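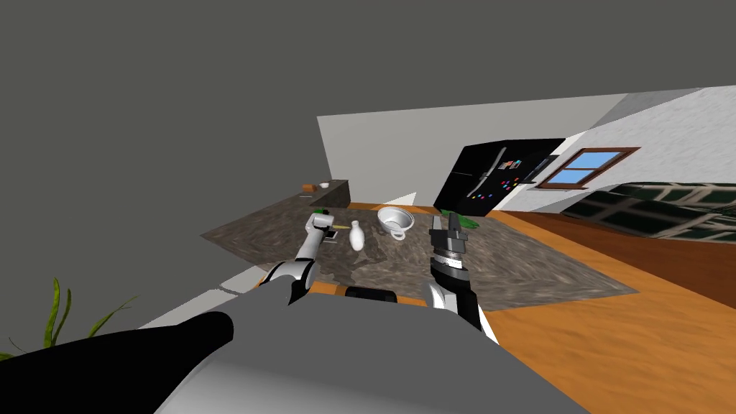
I have been keeping tilapia in the two ponds behind our place at Noswood for longer than I like to admit, and for most of that time I tested the water with paper strips and a good deal of hope. So when my neighbor Mireille Jacquet told me she'd switched to the Zukent pond meter and would never go back, I listened (she loses far fewer fish than I do, which is a sore point!) and ordered one for myself.

It reads dissolved oxygen, temperature and pH, and it cost me $207 with the spare probe cap thrown in. That's real money for a small grower. I put off buying it all winter and then gave in before the ponds started warming up.

First the good news, and there's plenty. The oxygen reading settles in around 30 seconds, and the numbers are big enough that I can leave my glasses in the truck. I go out before sunrise, when oxygen is at its lowest, and it's a real comfort to know whether to run the aerator or go back in for coffee. The cable is 9 feet long, so I can get a reading down near the bottom of the deeper pond without leaning out over the bank like I used to.
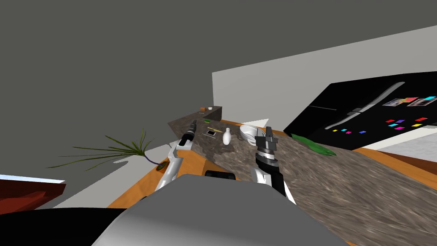 *Bowl and cup on a granite countertop*

Now for the grumbles. The probe cap is fiddly, and if you trap a bubble under it when you refill the solution you'll get silly numbers until you do it over. I've done it over more times than I care to say. The battery door also takes a very small screwdriver, and mine lives in a kitchen drawer, never at the pond. And the manual is thin on calibration, so I ended up calling Jallano, the feed store where I bought it, and a very patient young man talked me through it.

Mireille also lent me her old Nghiêm meter to try alongside it. The two agreed closely on temperature and were a hair apart on oxygen, and I did like the Nghiêm's rubber grip better in cold hands. But it's slower, and it has no pH at all, so I'd still need my strips.

If you only have a small garden pond I'd say save your money. For anyone raising fish to sell, even a few crates at a time like me, I think it's well worth having. I'd like to see how the probe holds up through August, when the water goes thick and green and everything gets slimy, and I'll add a note then.

Four stars from me, and it would have been five with a better battery door.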